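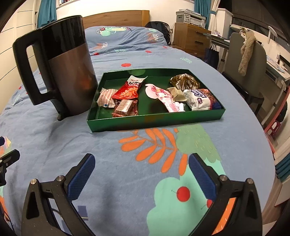 Fig. 1. Hand-held gripper with the blue textured pads, over the bed, with the snack tray. Kettle on the left.

Week 6 notes: comparing fingertips on the hand-held gripper

OK, so last time we got through arms and controllers, and I promised we'd spend this session on the cheap end of things, the pads. I love pads! You can swap them in a couple of minutes and they change your results more than a new controller will (yes, I'm biased, I spent most of February doing this).

We have two sets in the lab. The Girkulden set is the textured blue one in Fig. 1, and the Plollel set is smooth and a bit softer. Same fingers, same brackets, three screws on top of each bracket. Please put the screws back in the cup when you swap. I found one in my shoe.

What I want you to try them on

Snack wrappers, mostly. They're great test objects because they crinkle, they slide, and they come in so many shapes. Look at the tray in Fig. 1: there's a small striped candy, a little brown wrapped bar, a wrapped cake package, and a long lollipop-style bag, and every one of them asks for a slightly different approach. The tray is shallow, so you can come in fairly low, but watch the sides.

Also, work on a soft surface for at least part of your trials. On a hard table you can press down and the table stays put. On a duvet the whole tray tips if you lean on one end, and you'll see your approach angle get sloppy. I lost a lot of grasps that way before I slowed down.

My numbers, so you have something to argue with

I did 93 grasps with each set. The textured pads dropped 9 and the smooth ones dropped 11. That's a tiny gap and I wouldn't hang a report on it! Where I did feel a difference was with small candies, where the smooth pads let the wrapper twist as I lifted. Write down twists separately from drops, please, or you'll lose that.

Logging

Use the Multis sheet, one row per grasp. Object, pad set, surface, result, and a word or two if something odd happened. The Arriaga logger stops at 3000 samples per run, so start a new run for each object and you'll be fine. If you forget, it just quits without a beep (ask me how I know).

For next time

Bring your sheet and one object that beat both pad sets. We'll start with those, then move on to finger spacing and how far you should open before you go in.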